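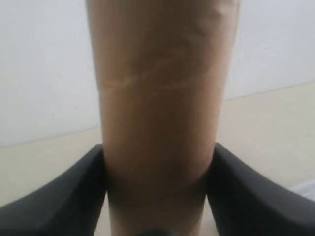 Rendby's kitchen roll swap fills the hall again

The Dinedeck table sale came back to Rendby this October, and the busiest corner by a long way was the one given over to kitchen roll. It sounds an odd thing to queue for, but the queue went out past the coats and stayed there until well into the afternoon!

The idea is simple. Bring the cardboard tubes you have been saving under the sink, hand them in at the long table, and take home a full roll from the printed ones laid out beside it. Two tubes get you one roll. Any tube will do, scuffed or dented or a bit squashed, as long as it is dry and the last scraps of paper have been picked off.

By closing time the collecting bins held 1000 tubes, which is the most the swap has ever taken in one go. They go next to the Vaken craft room on Paredes Lane, where the after-school groups have plans for them. A marble run up the stairwell was being talked about with great excitement, and there is also a whole tray of seedlings waiting for somewhere to live (cut a tube into short lengths, fold in one end, fill with compost, and you have a pot that can go straight into the ground). The winter window display will use up plenty more.

The printed rolls were a hit in their own right. Plain white had its loyal followers, as always, but most people went for the patterned paper, and there was much turning round of rolls to see what was on the other side. The choice was wider than last time, with 14 designs on the go at the start of the day and only a handful of them left by the end. Flowers went first, then the stripes, and the food ones were close behind. One household took enough to match every room in which anybody might conceivably spill something.

The best thing about the cheerful ones is how well they look left out on a table. A roll in a cupboard is never there when the milk goes over, and a pretty one earns its place next to the bread.
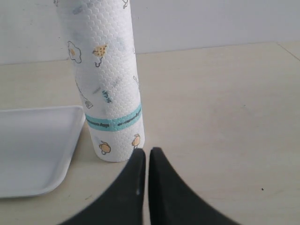 Can tubes from other kinds of roll be handed in?
Tubes from toilet roll, foil and wrapping paper are all welcome, and the long wrapping paper ones are especially wanted for the marble run. Please leave out anything with a plastic or waxed lining.

Several people asked whether the swap could run more often, and a smaller one is now pencilled in for the spring, in the same hall. The collecting bin by the door stays put all winter, so there is no need to let the tubes pile up at home until then. Tubes can be dropped off whenever the hall is open. Nesting the narrow ones inside the wide ones saves a surprising amount of room, and a bag with handles makes the walk up the hill much easier.

Tea and cake did a roaring trade too, and the ginger loaf was gone before noon. The recipe has been promised for the noticeboard.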